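Last updated: November

Darker – simulated wrist-camera episodes from the Pasura robotics club

Darker is a small set of simulated pick-up episodes made by the Pasura robotics club, a student club that meets after lessons. We put it together for our entry in the Holovko student competition, and we are sharing it so that next year's team does not have to start from nothing. It contains 369 episodes, rendered from the wrist of a two-fingered gripper.
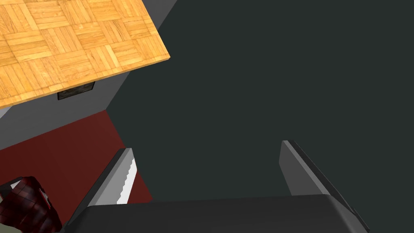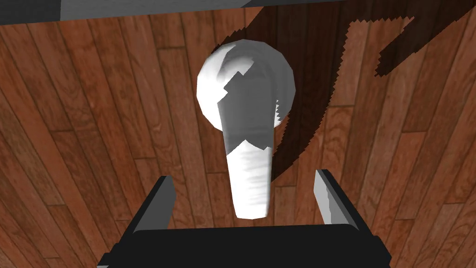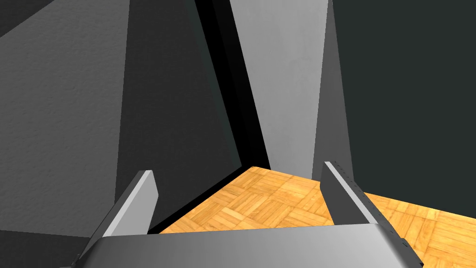 All views come from the simulator. There are no real camera images in the set and there is no plan to add any. The club has one real arm, but it is used for the beginners' sessions and has no wrist camera.

What an episode is

An episode starts with the arm at a random pose and a room built from the room list. One object is chosen as the target. A club member drives the gripper with a gamepad until they either lift the target or run out of steps. The limit is 2000 steps. Episodes that hit the limit are kept and marked as failed. Please do not delete these from your copy before you have looked at them, as the first version of our model was trained on successes only and never learned to back away from a bad approach.

Each episode folder holds:

- the wrist frames, numbered from zero
- a text file with the joint angles and the gripper opening at every step
- a settings file with the room, the target, the light position and the random seed
- a one-word result, either "lifted" or "failed"

Frames and joint angles share the same numbering. In the oldest episodes the joint file has one extra line at the end, left over from the shutdown call. The loader drops it. If you write your own loader you will need to do the same.

Rooms and objects

There are 12 rooms. They were put together by hand from a shared pool of floors, walls and furniture, so the same floor texture can turn up in more than one room and on more than one kind of surface. Do not use the floor to work out which room you are in. Use the settings file.

Objects are mostly simple household shapes. Some have a full texture and some were exported plain and stayed that way. We meant to go back and texture the rest, but the deadline came first.

Splitting the data

The split is by room. 2 rooms are held out for testing and the others are for training. We tried splitting by episode at first and the scores looked very good, then fell badly in a room the model had not been trained on. If you report a result on Darker, please say which split you used.

The training code is a separate project called Nuker. The name comes from its first script, which wiped the output folder before every run. It still does this unless you pass the keep option, so check where your output path points before you start it.

Known problems

Shadows are rendered at low quality so that the simulator would run on the club laptops. Their edges come out stepped, and the arm can cast its own shadow across the target. One of our models learned to follow the shadow instead of the object. Moving the light between episodes helped a bit. Better shadows would probably help more.

The wrist camera has a narrow view. At random starting poses it often sees only wall or the side of some furniture, and the target may not come into view until well into the episode. We left these openings in. The driver had a second, overhead view on screen while driving, which was not recorded, so in some episodes the arm turns towards something the wrist camera has not yet seen. This is a real weakness for anyone training from the wrist frames alone.

The gripper was changed part-way through the project. Finger shape and shading are therefore not the same in every episode – the settings file has a "gripper" line for this, but it is missing from the earliest ones and you will have to check those by eye.

Gamepad driving is jerky. We smoothed the joint angles for our own entry but the files here are the unsmoothed ones. The smoothing script is in the tools folder with its default window, which is too wide for the last part of a grasp.

Using and changing it

Students and school clubs can use the set freely, including in competition entries, as long as Pasura is credited. If you add episodes, keep the folder layout and give your episodes a new prefix so that numbers do not clash. Rooms should be added at the end of the room list, never in the middle, or the seeds in the old settings files will rebuild the wrong room.

To do

- write down the units for the gripper opening (0 is closed, but the top value depends on the gripper)
- record the overhead view as well
- rerun the failed episodes with missing light positions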